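Workshop > Reviews > Cable management

Futero cable wrap and clip kit, reviewed after four months on one arm

I look after a tabletop pick-and-place cell at Illholm. It has one arm, hung over the table, with a two-finger gripper on the end. The gripper is fine. The cables that feed it have been the main source of stops since the cell was set up, so in September I bought the Futero wrap and clip kit and fitted it to our second arm as a trial. This review is based on that arm.

What you get

The kit has a roll of split sleeve, a bag of hook-and-loop straps, 6 swivel clips and a small card with the strap spacing printed on it. The clips come in one size. It cost me 906 with shipping, paid in our local currency, and came from Jarnia, who had it in stock. The Matubbar kit I used at my last job was cheaper but had fixed clips.

Fitting it

Fitting took one morning. Power down, lock out, and put the arm in the pose where the cables are stretched the most. Start at the gripper and work back toward the base. The card tells you to start at the base, and I did that the first time. I ended up with all the slack at the wrong end and had to take it apart.

The sleeve goes on easily with the plastic tool. The straps hold well, but trim the tails, as they catch on the sleeve seam. The swivel clips need a clean surface. I wiped each spot with alcohol and left the clips overnight before running anything.

Leave a loop at each joint. Lawal Haruna, on the night shift, pulled his too tight on another arm and had a connector back out at full wrist rotation. Run every joint to both limits by hand speed before you go back to automatic.

How it has held up

The arm has done 4,000 cycles since then. Two of the clips have started to creep and I have put them back once. The sleeve shows some wear near the wrist but has not split. I have had no stops from a snagged cable. Cleaning is slower than before, as dust gets in at the seam.

Where I would use it

Any arm that hangs over its work with cables looped down the side is a fair candidate. Check the loops with the gripper low over the table and your usual test items laid out. We use a tray and a water bottle.

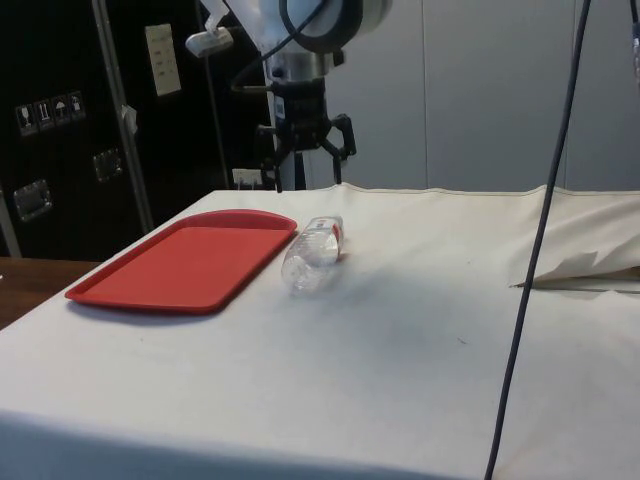
Complaints

The single clip size is the big one. Thin sensor leads rattle in them. Pranab Mollah got round this by wrapping the lead with tape at each clip, and I now do the same. The card should also show a hanging arm, since the only drawing is of one standing on a bench. Spare clips are sold only in full bags.

Rating

4 out of 5. I have ordered a second kit for the other arm. If Futero brings out a smaller clip I will buy a bag and update this page.

Posted 19/02/2024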